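厨房桌上的一只箱子：跟 Anil 聊收纳

约在下午四点，我迟到了。Anil Subramaniam 开门的时候手里还拿着抹布，说没事没事，正好刚把柜子掏空。

他在 Mamgate 小区做上门整理，做了快三年，客户多半是租房的，厨房小，柜子深。这次聊的是零食和调料，因为我自己家里就是这两样最乱。录音断断续续，有的地方靠笔记补，先说明一下。

“大家一上来就问我买什么盒子。”他边擦桌边讲，“先别买。先全部拿出来，放桌上。”

全部？

“全部。过期的，开了没吃完的，不知道哪来的小包。都拿出来。”

他记得最夸张的一户，从厨房里翻出111件吃的，其中13包是同一种饼干。夫妻两个各买各的，都以为家里没有。太太坐在地上笑，先生不太笑。

我问他那家后来怎么办。他说吃啊，吃了一个秋天，到十月还在吃。

聊到箱子。他喜欢半透明的，灰一点没关系，要有提手孔。全透明的他反而不推荐，“看着心烦，包装花花绿绿全露出来。灰的刚刚好，大概知道里头有东西，又不吵。”不透明的呢？摇头。放进去就忘了，等于扔了。

提手孔这件事他讲了很久。柜子深，手伸进去摸不到底，箱子有孔就能整个拖出来，当抽屉用。他在 Zenum 买过一批没有孔的，边又滑，客户踮着脚去够，差点砸到头。后来那批全拿去装抹布和垃圾袋了，放最底层。

“高的先进去，”他说，“罐子瓶子，靠一头站好。软的袋子靠着它，不然会倒。薯片那种鼓鼓的最后放，压碎了小孩要哭的。” 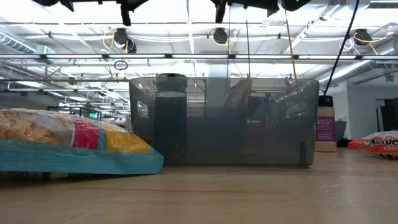

灰色半透明收纳箱，深色罐子靠左边放。零食袋和紫标签的调料瓶还在箱外。

调料要不要跟零食放一起，我以为他会说不要。他说看人。

“一个人住，没几瓶，放一起怎么了。你每天做饭就分开，你一个礼拜煮一次面，分什么分。”讲完又补一句，粉状的要拧紧，潮了结块，他自己就扔过整瓶的蒜粉。

标签一律朝外。瓶盖颜色都差不多，从上面看根本分不清哪瓶是哪瓶，所以放高柜的看侧面，放抽屉的在盖子上写字。他用油漆笔，不用标签机，嫌慢。“标签机是给拍照的人用的。”这句他笑着说的，但我觉得是认真的。

中间他的搭档 Ruben Michiels 打电话进来，讲 Plomidano 那边一个客户要加层板，问几块。Anil 说2块，先别钻孔，等他去看。挂了电话接着讲，完全没断，我倒是忘了刚才问到哪。

哦对，价钱。

上门一次945块，只做厨房，三个半小时左右，箱子另算。贵不贵？他耸耸肩。有人觉得贵，自己弄，弄到一半坐在一堆袋子中间给他打电话。这种他照去，不涨价。

Ruben 后来在电话里也跟我说了几句，很快。他的看法跟 Anil 不太一样：箱子越少越好，一个柜子最多一个。“多了就变成整理箱子，不是整理吃的。”我转述给 Anil，他说 Ruben 家里只有咖啡跟面包，当然一个就够。

两个人这样吵了好几年，从在 Mahawong 合开小店的时侯就开始了。店关了，吵没停。

开了封的零食怎么办，这是我最想问的。夹子？橡皮筋？

“夹子。橡皮筋会断，断了掉在袋子里你都不知道。”大袋的他建议夹好立着放，口朝上，别平躺。平躺的那些是还没轮到的，先在桌上等。纸袋装的东西容易破，放中间，两边有东西扶着就行。盒装的不用进箱，盒子自己就能站，硬塞进去反而占地方。

还有一条，箱子不要装满。留一个拳头的空，买了新的才有地方放。他说十户里面有九户第一次都装太满，看着很爽，过两个礼拜台面上又摆出来一排。

那怎么知道什么时候该再整理一次呢？

“拖不动的时候。”

他自己家的柜子我也看了，征得同意的。上层茶和糖，中层两只灰箱，下层锅。第二只箱子里有一包芝麻糖，封口没夹。我指给他看，他说那是他儿子的，不归他管，然后还是去找了个夹子夹上。

走之前他塞给我一只旧箱子，说洗过了，边上有点划痕，不碍事。我回家照他讲的做，先全拿出来，桌子不够大，一半放在地上了。翻出三瓶胡椒粉，都开过。箱子现在搁在水槽旁边的柜子里，高的靠左，袋子靠着它，夹子还没买。

下一篇聊冰箱，约的是 Ruben，他说他冰箱里也没什么东西。有问题想带给他的可以先在下面留言，我会抄到本子上一起带去。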